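Finger pads, again

2021-04-20

I keep getting sent finger pads. I must have made the mistake of complaining in public about stock gripper fingers, and now every small outfit with a silicone mold thinks I'm their next customer. The latest two are from Nulthorpe and Orkach. Both promise better grip on small parts. Both have a chart on the box with no units on one axis.

I'll say up front that I don't believe in pads much. Most of the drops I see come from the fingers arriving in the wrong place, and a softer finger in the wrong place is still in the wrong place. But Kidus Jemal has been telling me since February that I judge these things without running them, and he has a point, so I ran them.

The task is the dull one we always use. Little plastic pieces in a few colors, dumped on the green mat, sorted by color into bins along the back. I like it because the pieces are too small to grab carelessly and too light to stay put if you nudge them. If a pad is going to help anywhere it should help there.

I wanted 200 picks per set. Ibsa Chala talked me down to 100 after he saw how long the first round took, and he was right, I would have started cheating by the end. So: 100 picks with the stock fingers, 100 with Nulthorpe, 100 with Orkach. Same pieces, same bins, same controller settings. A pick counts if the piece ends up in the correct bin. If it bounces out, it doesn't count. If the gripper takes two pieces at once, it doesn't count, even if they're the same color (Kidus disagrees with this and we had a long and stupid argument over it).

Stock fingers: 93.
Nulthorpe: 93.
Orkach: 5 fewer than that.

I checked the sheet twice. Same score for stock and Nulthorpe, and I'm sure if I ran it again one of them would come out a little ahead and somebody would put that on a box.

Where they differ is in how they fail. The stock fingers fail by squirting a piece out sideways when they close on a corner. The Nulthorpe pads almost never do that. What they do instead is hang on. You open over the bin, the piece stays stuck to one finger, and it rides back out over the mat and falls off wherever it likes. I watched a piece travel all the way back to the pile like that. The Orkach pads are thicker, and when you come down into a crowded patch the extra width shoves the neighbors around before you've closed on anything. In open space they were fine. In a pile, forget it.

So the pads trade one failure for another. That could be worth having if your parts are oily or heavy or whatever. Mine aren't.

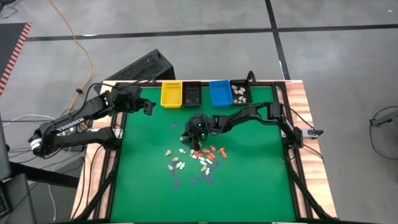

The other thing I wanted out of this was an answer on the controller. Asfaw is the planner Ibsa likes, Mellum is the one I've been using, and he has claimed for a while that half of my sideways squirts are Mellum closing a hair before the arm has settled. I added a short pause before the close, which you can do in Mellum with one line, and ran another handful with the stock fingers. It looked better. I didn't run enough to say more than that, and I'm not going to report a number from a handful of tries when I've just spent three paragraphs being rude about other people's charts.

If the pause does hold up, it cost me nothing and took about a minute, and the pads go in the drawer with all the other pads.

Ibsa wants a proper Asfaw run, full count, before I write anything else about controllers. Fine. He can do the resets.

For anyone asking about mounting: the Nulthorpe set slid on and stayed on. The Orkach set needed tape by the end of the run. I didn't deduct anything for that but I did think about it.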